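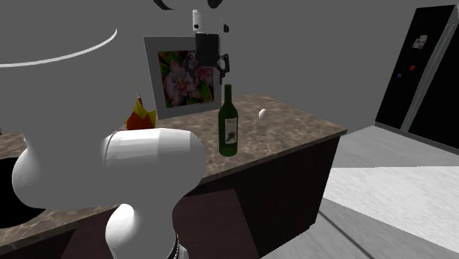 Welcome back to week four of Gripper Lab! Tonight is all simulation, so leave your safety glasses in your bag and grab a seat near an outlet (the renderer eats batteries).

We have two grippers to compare this time, the Weltness and the Durnine. Both bolt onto the same arm model, both have two fingers, and on paper they look close enough that I wondered why I'd bothered. Then I ran each one for 1000 grasps on the kitchen counter and changed my mind pretty fast. The Weltness dropped the bottle 40 times. The Durnine dropped it 547 times, with the same controller and the same starting poses!

So what's going on? My money is on finger friction. Glass is slick, a bottle is round, and the contact patch you get is tiny. The Durnine file ships with a friction value I'd call hopeful, and the solver doesn't forgive that once the arm starts to speed up. Please open both files and look at the contact settings before you touch anything else. I mean it, last year half the room spent the evening tuning gains on a friction problem.

Now the cameras. The room view is lovely for watching the arm swing over the counter, but it's not much help for judging a grasp, and for that I want you on the wrist view. It takes a while to get used to. Everything is tilted, the fingers are huge, and the bottle looks like it's coming at you sideways. 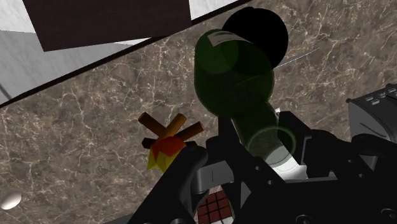
Ogbonna wrote under the draft of this handout that the wrist view alone will fool people, and that contact forces should be plotted next to it, because two fingers can look closed on glass while carrying almost no load. Fair point, and I've added the force plot to the Brurwood viewer (press F).

For your write-up, run 10 grasps with each gripper, save the force plots, and tell me which drops you could have predicted from the wrist view. A page is plenty. Upload it before the January break, and bring your friction numbers next time, even the ugly ones.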